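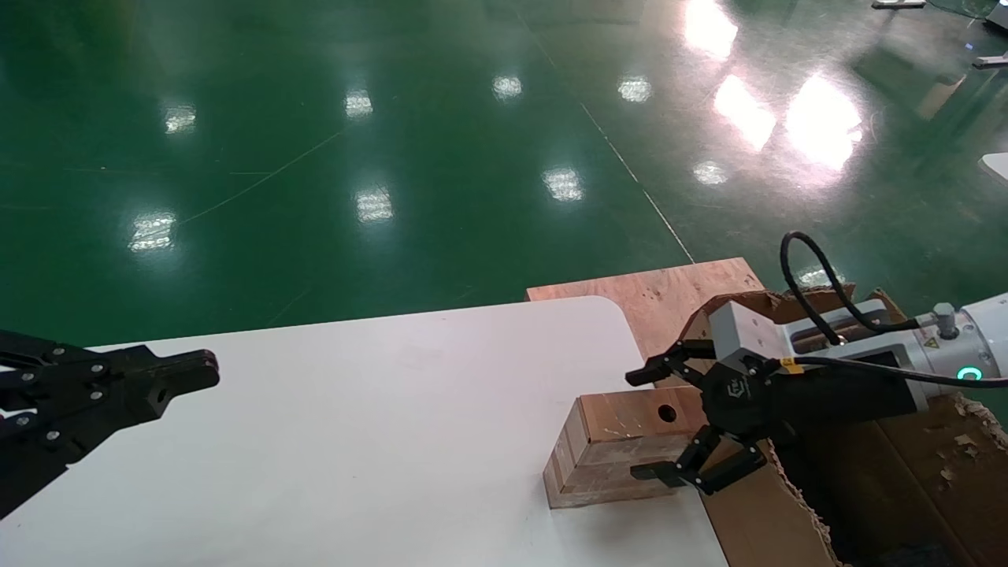
Should a plywood box made in the workshop have its edges covered? In most cases the edges should be left as they are, and sanded well.

The habit of hiding plywood edges is an old one, and it deserves to be questioned. Trainees at the Nimeo workshop are still told, in their first week each January, that a visible layer is a sign of unfinished work. Iron-on strip is then applied to boxes that will hold nothing finer than fasteners or spare cable. The strip lifts at the corners within a season. A box that was sound on the day it was made begins to look neglected, and someone is asked to repair it.

The layers in a sheet of plywood are an honest record of how it was made. They show whether the core is solid, whether the glue has held and whether the saw was sharp. A buyer who can see the edge can judge the box. It is difficult to see why an institution that teaches joinery should wish to conceal this.

Reto Pichler, who sets the standards for our storage pieces, holds the opposite view and has argued it with care. Bare edges take up moisture, he notes, and they catch on sleeves. Both points are fair. A coat of oil and ten minutes with fine paper answer them at less cost than strip. Our last order, 470 boxes for Flarkik, required 90 hours of edging alone. Those hours would have been better spent on the joints.

Pencil marks are a separate matter. The present rule requires that every line be removed before delivery. On a display cabinet this is proper. On a utility box, a faint layout line does no harm, and it can help the next person who must cut a matching lid or drill a second hole.

The standard should therefore be amended to permit exposed edges on all utility work, with edging reserved for furniture - and for any client who asks for it in writing.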